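4.2 Rules for bimanual work on suspended objects

Tasks in which the workpiece hangs freely need stricter operating rules than tabletop pick-and-place. A hanger on a cord can swing and rotate when either arm touches it, and the position recorded before contact no longer holds afterward. We therefore wrote a separate rule set for the sock-hanging task, drafted by Nyarko and Stetsiuk and revised in October after the first block of 45 trials. The rules apply to both teleoperated and autonomous runs.

Rule 1 limits tool speed near the hanger. Within 30 cm of the cord, the speed cap is set in the controller, where the operator cannot raise it during a trial. Rule 2 concerns arm identity. Each arm carries its own band color at the wrist, blue on the left and green on the right, and spoken commands and log entries use the color and never the side. "Left" was found to be ambiguous when the operator and the observer faced each other.

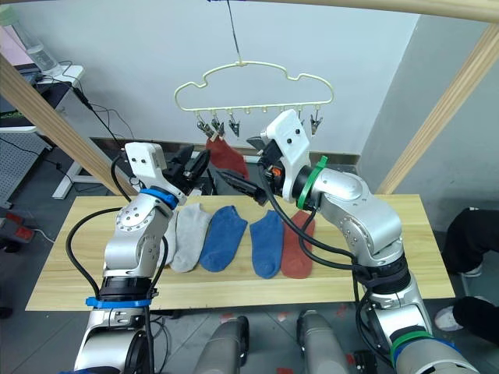 Rule 3 covers handover. When both grippers are close to the same garment, only one may close at a time, and the second may close only after the first has reported a stable grip. Trials that broke this rule were stopped and logged as protocol faults — they were not counted as task failures. Of 355 trials, 8 were logged this way.

Rule 4 assigns the stop button to one named person for the whole session. That person does not operate the arms, reset the table or take notes. Kaijage and Hunt alternated in this role, changing over only between trials and with the arms parked.

Resets follow Rule 5. No one reaches under the hanger until motion is disabled on both arms and the observer has confirmed it aloud. Loose socks are laid flat in a single row before motion is enabled again. The full wording of all five rules is given in Appendix B, together with the fault codes used in the log.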